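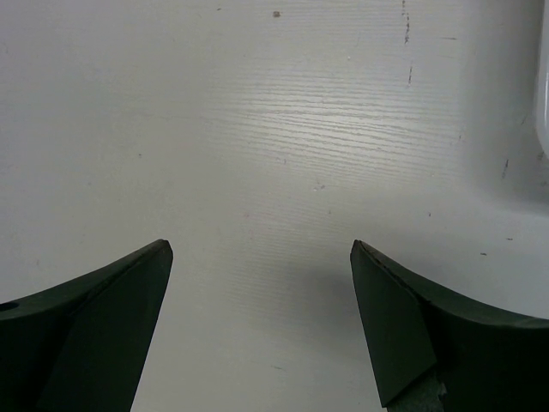
Are coated gripper fingers worth it for laundry, or am I being sold paint?

Posted by Morov, July 2020

I've got a small arm bolted down in our shared workshop and I want it to pick up and fold clothes. T-shirts mostly, jumpers if I ever get that far. At the moment it has the plain printed fingers it came with. They shut fine on a block of wood, but on cotton they slide off more often than they grab.

Another member swears by curved, pointed fingers with a grippy coating on the inside faces. Fine, but every video I find of fingers like that shows one shirt, already crumpled, lifted once and then a cut to the finished pile. I'd want to see 200 goes in a row with the bad ones left in before I spend money. A set of 6 from the place I looked at costs more than the servo that drives them, and the coating apparently wears at the tips.

So has anyone used both sorts on real clothes? And does the shape matter, or is it all down to where you pinch? I've also got a white table with a bit of grain in it and I'm wondering whether that's hurting me with white shirts. The wrist camera gets a lot of glare off it.

Veseo

I've run both and I wouldn't pay for the coating. Curved tips look the part and they're good at getting under an edge that is already sticking up. On a shirt lying flat they skate along just like yours do. What helped me was going in lower and slower, and letting the fingers press into the cloth a little before they close. That needs some give in the wrist or a soft layer under the clothes. A second garment underneath does the job well enough, so practise on a pile before you try a bare table.
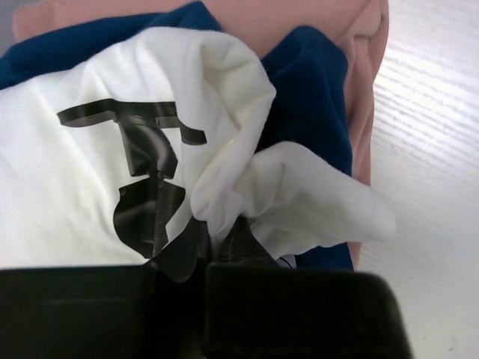 Broad black fingers closed on a pinch of white T-shirt, navy and pink underneath.

Don't read too much into a picture like that, mine included. A pinch tells you the fingers closed on something. It doesn't tell you whether the shirt came up by itself or brought its neighbour along, and with a stack of soft things the second one is the usual trouble. Count a pick as good only if one garment leaves the pile and it's still held when the arm stops. My own score dropped badly when I started counting like that, and I trust it a lot more.

On wear: yes, coatings chip at the tips. Mine were going by October. A strip of rubber you can peel off and replace is uglier and costs next to nothing.

Shih

Wide fingers for cloth, pointed ones for small hard things. Also check your closing force, the default on a lot of these is set far too low.

Ivomix

Going to disagree with some of the above. Shape does matter, only less than the sellers make out. I tried 7 or 8 finger designs on the same arm and the gap between best and worst was smaller than the gap between a good day and a bad day with the same pair. I'd be suspicious of anyone (me too) who says one design fixed it, unless they changed nothing else that week. Most of us swap the fingers, retune the grip and move the lamp all in one evening and then credit the fingers.

On the table, I'd sort that before buying anything. White cloth on a shiny white top is about as hard as you can make it for the camera. Throw a dark matt cloth over it — an old bedsheet will do — and shift the light so it isn't bouncing straight back up at the wrist. If your picks get better with the same old fingers, you've had your answer for free. If they don't, at least you've ruled it out, and you can still go and buy the fancy ones.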